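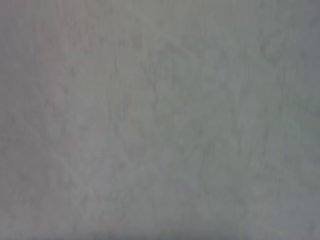
Cleaning and Inspection of Gray Work Surfaces in a Shared Project Room

Project report, second-year course in materials and maintenance
Group members: Sayaka Tsuchiya, Shahzad Bangash, Takeshi Takagi
Supervisor: Wenche Engström

1. Background

The project room at Kaplan is used by several course groups, and its work surfaces are wiped down at the end of each session. Users had complained that the surfaces looked dull and patchy even after wiping. Our task was to find out whether the patches came from residue, from wear, or from the lighting, and to suggest a cleaning routine that one person could finish between two sessions.

The work was done in October. We did not test chemical resistance or hardness, and the floor was left out.

2. Method

The surfaces were divided into 78 fields with removable tape. Each field was inspected by eye from two directions, first with the ceiling lights on and then with a hand lamp held low. A field was marked as patchy if two of us agreed on it without talking first. If we disagreed, the third member decided.

Three cleaning methods were compared:

Method A: dry microfiber cloth only.
Method B: damp cloth with plain water, then dry cloth.
Method C: damp cloth with Bumonine diluted as stated on the bottle, then plain water, then dry cloth.

Cloths were changed after every field. The first trial was thrown out when we found that one cloth had been used in both B and C.

In total 269 inspections were logged. Minoru Uchida from the Gulitz workshop lent us the hand lamp and checked our log sheet before the second trial.

3. Lighting

On a matte gray surface, a small difference in tint is hard to separate from a difference in the surface itself. A greenish or pinkish cast can come from a lamp, a wall or a person's clothing. Dark streaks with low contrast are harder still, as they may be grain, creasing or a dried wipe mark. We therefore added a simple rule: if a patch moved when the lamp moved, it was logged as light and not as residue. 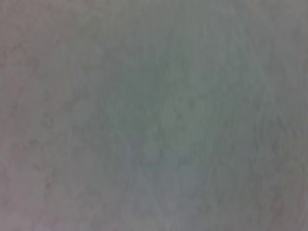 The rule removed a large share of the marks from the first trial. It also made the inspections slower. Viewing distance had an effect as well. Very close to the surface the eye has no edge to compare with, and soft changes in tone were judged differently by each of us. We settled on arm's length for all fields in the second trial.

4. Results

Method A moved loose dust but left the wipe marks in place. Method B removed most marks, though streaks came back if the second cloth was already damp. Method C gave the same result as B on most fields and a better one near the corners, where hand grease collects. It took the longest, and skipping the plain water step left a thin film that showed under the low lamp.

Some streaks did not change with any method. We take these to be part of the surface or permanent wear – we had no way to tell the two apart with the equipment available.

5. Sources of error

The inspections were done by the same people who did the cleaning, so they were not blind. The low lamp was held by hand and its angle varied. Daylight was not blocked in the first trial.

6. Recommended routine

Use Method B after each session and Method C once a week. Keep wet and dry cloths in separate bins. Check with a low lamp after Method C only. Fields that still look patchy should be viewed from a second direction before they are cleaned again.

The log sheets are kept in binder 553 in the Kaplan office.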